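Thu 14 December

My book club has reached the stage of life where it would like to stop reading books. Annick Joly broke the news by email, with the subject line "Format." We had been given 533 pages of a Finnish family saga called Halonen, and exactly 2 of us got to the end.
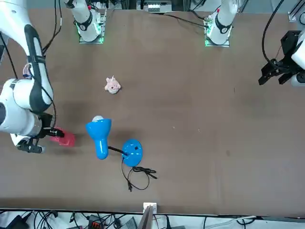
I was one of them, and I've been insufferable ever since. The other was Florian, who reads on the train and has opinions about the brother-in-law. Everybody else had watched an interview with the translator.
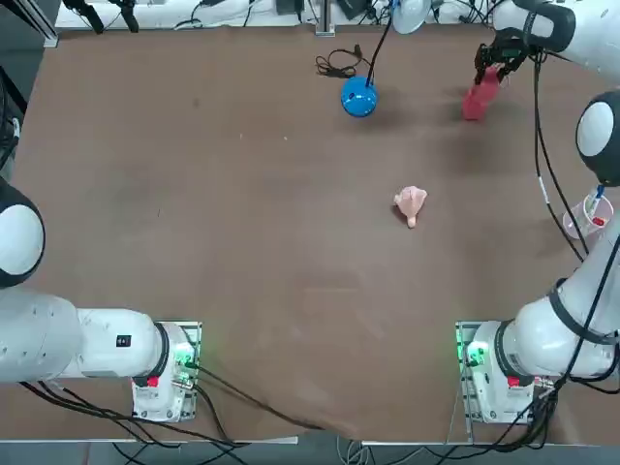
So Annick proposed short stories. Rosine countered with poems, on the grounds that you can read one in the car outside my house. She has been seen doing it.

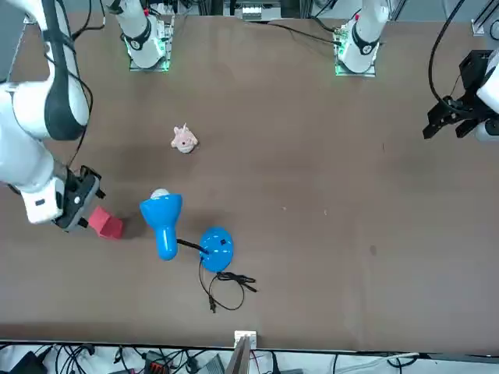

Should a book club let you come if you haven't read the book? Ours always has, as long as you bring cheese and don't ask how it ends.

We voted, and short stories won. January's is eight pages long. Mireille has already written to ask if she needs to read all of it.

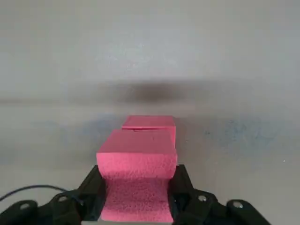 I told her the first half was the important part. I haven't opened it yet, but I have bought the cheese.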